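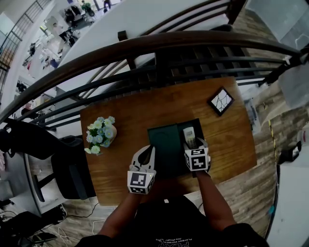 4.2 Where small things are kept

When we sat down with families in Plorberg and asked them where the remote control lives, we expected a short answer, and we very rarely got one. Most people began with the place where it ought to be, moved on to the place where it usually is, and then, with a good deal of laughter, told us about the time it went missing for a whole weekend. We came to think of these as two separate homes for the same object, and following Lodhi's earlier work in Elley we call them the stated place and the resting place.

Of the 327 households that returned the July survey, 294 named a stated place without any trouble. It was nearly always a flat surface within reach of a favorite chair, and a box or a basket came up again and again. A small white remote in the right half of a dark green box on a wooden table (Figure 3) is very much the sort of arrangement people had in mind -- the box gives the hand something to aim for, even when the remote never goes inside it.
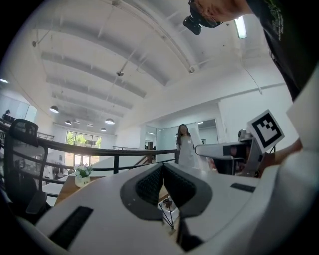

The resting place was harder to pin down, and we are grateful to the families who let us come back a second time to ask again. In the Maurya group, where several generations shared one living room, grandparents tended to keep the remote close to themselves and hand it over on request. Younger couples were more relaxed, and more often annoyed. Only 11 households told us that the two places were always the same, and we suspect that a few of those were being kind to whoever was listening from the kitchen.

We return to the matter of boxes in Section 4.3, where the Pokemar diaries let us follow the same objects over a longer stretch of ordinary evenings.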